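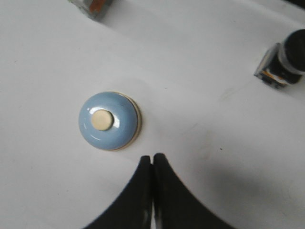
Against the Silent Queue
Marwan Ghanem
August 26, 2020

A service counter has to solve one problem before any other: a person has arrived, and the staff must learn of it. For most of the last century this was handled with a call bell. The customer presses a plunger, a hammer strikes the inside of a dome, and someone in the back room hears it. The device has no settings.

In March the building supply counter where I buy fittings, Hamada, replaced its bell with a check-in tablet running software from Lumia. The tablet asks for a name, a phone number and a reason for the visit. It then sends a notice to a handset carried by the clerk. I have used it 17 times. On most visits the notice reached the clerk within a minute. On two visits the handset was charging in another room, and I walked around the counter to find someone.

My argument is narrow. I have no objection to software that manages a long line. A clinic with 700 patients a day needs to sort them, and a bell can't sort. The objection is to installing the same equipment where the line is usually one person long.

Consider what each system reports back to the person using it. A bell confirms its own operation. The customer hears the signal at the same moment as the staff and can judge whether it was loud enough to carry. If no one comes, the customer knows that the signal was sent and can send it again. A tablet shows a message that says the request was received. The message means that a server accepted the entry. It says nothing about the handset, the clerk, or the door between them.

The second difference is in failure. A bell fails in a way that is obvious: it makes a dull sound or no sound. A check-in system can fail at the screen, the network, the account or the handset, and from the customer's side most of these look the same. Pirnareo, a parts distributor two towns over, kept a working screen on its counter for a week after its account had lapsed. Customers typed their names into it and waited.

The bell has real costs. It interrupts everyone within range, including people who have no part in the transaction. It carries no information about who is waiting or why. It can't be heard by a deaf clerk, and a light wired to a push button is the better choice there. It also annoys staff when customers strike it repeatedly, and I accept that this matters more to them than it does to me.
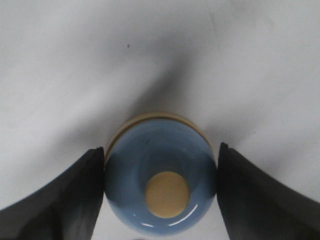
What a small counter should install

Start with the distance between the counter and the nearest regular work position. If an ordinary bell can be heard there with the machines running, use a bell. If it can't, use a wired button and a buzzer at the work position. Grinitz, the locksmith on my street, has had a buzzer over the key cutter for years, and the only maintenance has been a new button.

Add a screen when the wait is often longer than a few minutes and the order of service is in dispute. Keep the bell next to it.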